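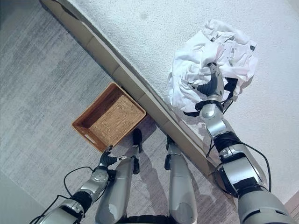 How often should I go through a bedroom for safety?
Twice a year is plenty for most homes, plus once more any time you move furniture or have a small kid or an older relative coming to stay. I do mine in December and again when the windows start staying open.

My bedroom safety checklist, with comments

I started keeping this list when we moved into the place on Vinden Street, and I've been adding grumbles to it ever since. Print it, scribble on it, skip what doesn't fit your house. I mark each line OK, FIX or ASK (ASK means the landlord, an electrician, or somebody who knows more than me).

ALARMS AND GETTING OUT

Smoke alarm tested with the button – OK
Loud enough to scare the dog two rooms away, so I'm happy.

Alarm less than 10 years old – FIX
The date is printed on the back, so you have to twist the thing off and squint. Mine was past it! New one is on the shopping list.

Door opens all the way – OK
Try it with the robe hanging on the hook. Ours used to jam against a hamper and I just got used to squeezing through sideways for a whole winter. Don't do that.

Window opens from inside without a tool – ASK
The left one sticks. I can get it up if I really lean on it, but my mother-in-law couldn't. The landlord has been emailed.

FLOOR AND WALKING PATHS

Clear path from bed to door – OK
Walk it in the dark in your socks. I mean it, lights off, you'll find out in a hurry what's in your way. My own shin found the corner of a storage bench on the first try.

Rug edges flat – FIX
One corner of the hall rug curls up. Rug tape worked in the other room for ages, so I'll do the same again.

Nothing stored on the floor next to the bed – FIX
Books, slippers, a heating pad, you name it. I'm the worst offender in the house on this one (my side, always my side).

Night light working – OK
The Givico plug-in one comes on by itself at dusk. Kind of orange, but I like it.

BED AND FURNITURE

Bed frame bolts tight – FIX
Get down there with the hex key. Two were loose on the headboard end and that explains the creaking I'd been blaming on the floor.

Slats all seated – OK
Lift the mattress at the foot and look. One had slid over last time and this time they're all where they should be.

Sharp corners at shin or kid height – OK
Foam bumpers on the bench now, see above.

Dresser strapped to the wall – OK
Ours is 39 inches tall and heavy in the top drawers, and we strapped it before my nephew could walk. Pull on it gently to check the strap hasn't worked loose. If you only do one line on this whole page, please do this one.

Mirror and shelves solid – OK
Gave them all a wiggle. I moved the big Tichý vase off the shelf over the pillows, it was making me nervous anyway.

CORDS, HEAT AND LAMPS

Space heater 3 feet from bedding and curtains – OK
I put a bit of painter's tape on the floor so it goes back to the same spot every time. It goes straight into the wall outlet, never a power strip. Ours has a low setting of 600 watts and that does the job overnight, but I still switch it off before I fall asleep.

No cords under rugs or the mattress – FIX
Phone charger, guilty. It was pinched between the mattress and the wall.

Lamp bulbs within the rating on the socket – OK
All LED now, so this takes ten seconds.

BLINDS

Cords out of reach – ASK
The Rovgate blinds in the spare room have the old looped kind. Cord cleats are up high for now, but I'd like them replaced with cordless before anyone little sleeps in there.

Score this time: 21 minutes start to finish, with five FIX and two ASK. The rug tape and the hex key are sitting on the kitchen counter so I can't pretend I forgot.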